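Bag charges again: does a bigger number do anything?

Lurnville and Umville shops are to be asked, once more, to put up what they charge for a carrier bag. The proposal going round the traders' group would have everyone on the same rate by September, with the money going to "local green causes", none of them named so far. I have read the paper twice and I am still waiting for the part where it explains what we get out of it.

The claim at the heart of it is that a higher charge cut bag use by 44 per cent at the Grorkura store in Ritchie. Fair enough, it sounds like a lot. But cut it compared with when? The paper doesn't give a start date, doesn't say whether the shop was open the same hours, and doesn't mention that Grorkura began giving away cardboard boxes by the tills at about that point. I used those boxes myself. I would have used them if the bags had been free.

Then there is the bag for life. I have a cupboard that won't shut because of them, and I doubt I am the only one. People forget their bags, buy another thick one, forget that too, and the thick ones take a good deal more plastic to make. If a household that used to bring home 100 thin bags now brings home fewer heavy ones, somebody needs to weigh the pile before telling us it has got smaller.
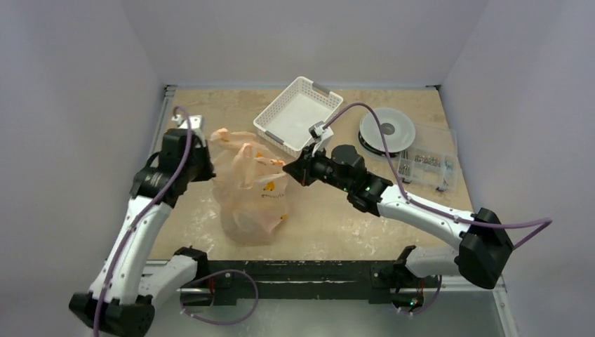
Heather Baxter wrote in after the last issue to say I was being unfair. She has done without new bags for 9 months, she says, by keeping two folded in her coat pocket and one in the car, and it was the charge that made her start. "I'm not rich and I noticed it," she wrote. "You can grumble about the sums all you like but it changed what I did."

I take the point, and good for her. I'd only say that she is the sort of person who writes to a newsletter about carrier bags, and a rule has to work on the rest of us as well. Darius Moldovan made the same case to me at the bus stop, with more arm waving, and couldn't tell me where the money went either.

What I would like to see before anyone signs up is dull stuff. Bags ordered by each shop, by weight, for a full year. The same for the year before. A list of who gets the cash and how much. The paper has 300 words on the design of the poster and one line on accounts.

Comments on the proposal go to Innes Lamont by the end of the month. Paper copies are at the library desk, where you may be offered a bag to carry them in.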